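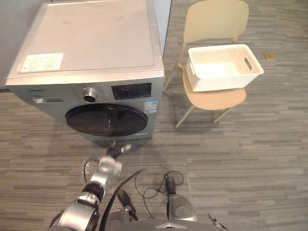

Indie bands on tour live out of a van, and the four members of Kunier have turned that into the best tour diary in music right now. Their new episodes skip the velvet ropes entirely and go straight to laundry day, with all the gossip, bickering and harmony singing that comes with it. You know the kind of machine I mean, a silver-gray front-loader on streaky gray carpet, a sticker on top with print too tiny for anyone to read. Put four tired musicians next to one of those and wow, the stories come out! We hear about the night in Indwood when they played to 1000 people (their biggest crowd yet) and then ate cold noodles in the parking lot until sunrise.

The songs are terrific, too. "Irnness," the single they dropped in November, started as a joke the drummer hummed over a spin cycle, and it has been stuck in my head ever since -- those handclaps! It runs just over three minutes and I wish it were twice as long.

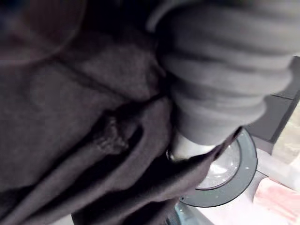 Dark gray and soft: a practical-looking fabric.

Fans are already begging for a full-length movie. The band keeps dodging the question, but they did tease a late-night set with Trương, the synth duo they've been flirting with online all summer. If those two acts end up sharing a stage, I'll be up front, singing way too loud.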